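Appel à participants : lecteurs méfiants recherchés pour relire des modes d'emploi

Atelier Clesten - rédaction et relecture de notices grand public

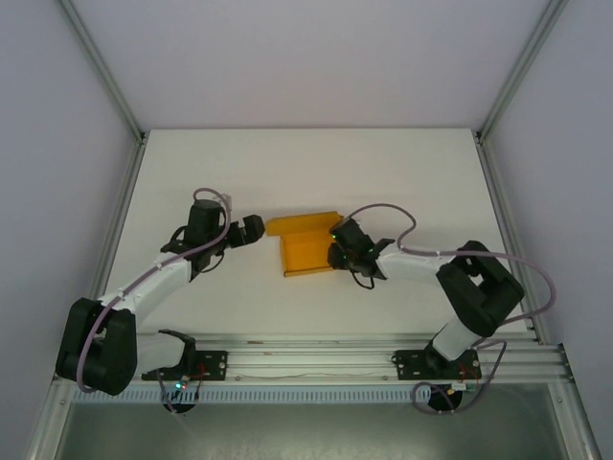
On nous a souvent répété que les gens ne lisent pas les notices. C'est une phrase commode, surtout pour ceux qui les écrivent. Nous n'y croyons qu'à moitié, et nous cherchons des personnes prêtes à nous contredire, crayon en main, pendant quelques séances cet automne.

Clesten rédige et corrige des modes d'emploi depuis 15 ans : petit électroménager, meubles à monter, thermostats, poussettes. Nous avons vu passer toutes les modes du métier. Le dessin sans texte, censé parler à tout le monde et que chacun interprète à sa façon. Le carré à scanner qui renvoie vers une page disparue. La vidéo de huit minutes pour expliquer où se trouve le bouton. Plus récemment, la « notice intuitive », dont le principe semble être d'enlever la moitié des étapes en espérant que le client devinera le reste.

Deux documents sont à l'étude. Le premier accompagne la bibliothèque modulable Poretti, 62 pages dans sa version actuelle, toutes langues comprises. Le fabricant la trouve très claire. Le second est le guide de mise en route du programmateur de chauffage Skerero, entièrement réécrit au printemps et que son auteur juge, lui aussi, très clair. Nous demandons à voir.

Ce que nous attendons de vous

Vous lirez une notice du début à la fin, puis vous essaierez de faire ce qu'elle demande, à votre rythme. Vous noterez chaque endroit où vous avez hésité, relu, soupiré ou abandonné. Les abandons nous intéressent beaucoup : ils n'apparaissent jamais dans les questionnaires de satisfaction, pour une raison assez évidente.

Un entretien d'une demi-heure suit chaque séance. On ne vous demandera pas si le document est « agréable » ni de lui mettre une note sur dix. Nous avons longtemps posé ces questions et elles ne nous ont rien appris, sinon que les gens sont polis. On vous demandera plutôt de reformuler l'étape 4 avec vos mots, ou de dire ce que vous avez compris par « serrer modérément ».

Qui peut s'inscrire

Toute personne majeure lisant le français couramment, que ce soit ou non sa langue maternelle. Les bricoleurs sont acceptés mais nous en avons déjà beaucoup, et ils ont une fâcheuse tendance à sauter des pages. Nous manquons de participants de plus de soixante-dix ans, de personnes qui portent des lunettes progressives (les corps de caractère annoncés comme « confortables » méritent d'être vérifiés) et de gens qui détestent franchement monter des meubles.

Les rédacteurs techniques, traducteurs et graphistes en activité ne peuvent pas participer. Les anciens salariés des deux fabricants non plus. Si vous avez participé à l'étude Quan sur les étiquettes d'entretien, vous pouvez revenir, à condition d'accepter de ne pas être convoqué dans le même groupe que la dernière fois.

Organisation

Trois séances de deux heures, réparties entre septembre et novembre, à 9 h 30 ou à 18 h au choix. Elles se tiennent dans nos locaux, au deuxième étage avec ascenseur. Une participation à distance est possible pour le programmateur uniquement ; personne ici n'a envie de vous expédier une bibliothèque.

Indemnité : 200 euros pour les trois séances, versés par virement dans le mois qui suit la dernière. Une personne qui s'arrête avant la fin est indemnisée au prorata. Nous ne distribuons ni bons d'achat ni échantillons, et nous ne vous promettons pas de « vivre une expérience ». Vous lirez des notices. Certaines sont ennuyeuses.

Vos remarques écrites sont conservées sans votre nom. Les entretiens sont enregistrés en audio, puis les fichiers sont effacés une fois la transcription terminée. Les fabricants reçoivent une synthèse et des extraits anonymes. Ils ne reçoivent pas vos coordonnées, même quand ils les demandent, ce qui est arrivé.

Et à quoi cela servira-t-il ?

La question est légitime et la réponse est moins glorieuse que celle des brochures. Lors de notre dernière campagne, nous avions transmis 89 corrections au commanditaire. Une bonne partie a été retenue. D'autres ont été écartées parce qu'elles ajoutaient une page, et qu'une page coûte de l'argent. Nous ne pouvons donc pas vous garantir que la phrase qui vous aura agacé disparaîtra. Nous pouvons vous garantir qu'elle figurera dans notre rapport, avec votre agacement. Ceux qui le souhaitent recevront la liste des modifications adoptées et refusées.

Pour candidater

Envoyez-nous quelques lignes par le formulaire de contact du site, rubrique « Lecteurs », avant la fin du mois de juillet. Pas de CV, pas de lettre de motivation. Racontez simplement la dernière notice que vous avez eue entre les mains - l'objet, ce que vous cherchiez, si vous l'avez trouvé. Précisez votre tranche d'âge, le créneau qui vous convient et, s'il y a lieu, les aménagements dont vous avez besoin pour lire ou manipuler.

Nous répondons à toutes les candidatures, y compris négativement. Comptez deux à trois semaines en été.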